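Bench check for the two-arm table, November round

I've kept this in the same order as last time so you can lay the two sheets side by side, and I've let myself ramble in the comments (sorry, it's how I remember things!). Tick, cross or a dash for "didn't get to it." If you're new to the Arsenault workshop, read the comments even where there's a tick, because a tick from me can still have a grumble attached.

## Before power

- [x] **Stop button within reach of whoever is standing up.** Moved it last month and I like it much better. You can slap it without leaning over anything.
- [x] **Table panels level and clamped.** The seam had a tiny lip on it in the summer, enough to snag a sliding part, so run a fingertip along it anyway.
- [ ] **Floor cables tidied.** Cross from me, and I'm as guilty as anyone. There are black cables in a tangle on the floor behind the table, and the white power strip is lying out where people walk. I'd like it screwed to a board, off to one side.
- [x] **Closed shoes, nothing dangling.** Lanyards go on the hook, please.

## Arms and grippers

- [x] **Yellow warning label still stuck on and readable.**
- [x] **Cable slack at the wrist.** Swing each arm slowly through its full travel by hand command and watch the loop the whole way. You want it to float, with no tugging at either end of the swing.

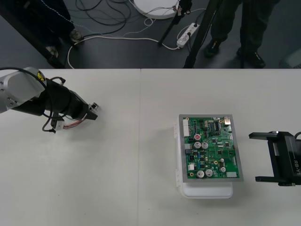
- [x] **Speed cap set to 26 percent for anything with a person nearby.** I know it feels like watching paint dry, but we agreed on it, and I'd sooner be bored. The cap lives in the Plidia settings page and it goes back to 100 after an update, so look every single time.
- [ ] **Finger pads wiped.** A dash, really. I ran out of cloths. Alcohol on a lint-free rag does it, and then let them dry before you pick up anything with bare contacts.
- [x] **Run counter written down.** 1,434 cycles on the Huvinell controller. We said we'd regrease at the next service, so whoever opens it up, put the new number in the margin here.

## Boards and capacitors

- [x] **Test boards unplugged and discharged before handling.** The big silver capacitors are the ones to respect. Bleed them through the resistor lead in the drawer, then put the meter across them, and do it even if the last person swears they already did. I've been that last person.
- [x] **Board carried by its frame.** Same rule for hands and for grippers: edges only, and keep well away from the tall parts.
- [ ] **Grip force noted for each part.** Half done. The boards have a number, the connectors don't yet.

## Connectors and loose wiring

- [x] **Flange checked for burrs around the screw holes.** A burr will chew up a wire jacket faster than you'd think.
- [x] **Wires tugged one at a time where they enter the metal collar.** Gently! Red, black and green all get the same little pull. If one slides, tag it and put it in the Zutard bin for rework.

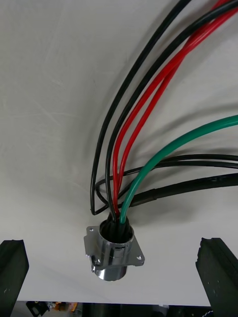 **Can I practice picking up a connector while its wires are plugged into something?**

Keep both ends free until you've run the same pick ten times without a stall, and after that ask whoever is on the stop button. A snagged wire can drag a supply off the bench before you've found the pause key.

- [ ] **Spare connectors restocked.** The jar is looking sad. An order of 480 was suggested at the last meeting, which made me laugh, but a small bag would be very welcome.

## Shutting down

- [x] Arms parked, grippers open and empty.
- [x] Controller off first, then the strip.
- [ ] Cover sheet back on the table. It's in the wash, so use the old curtain for now and bring the clean one in when it's dry.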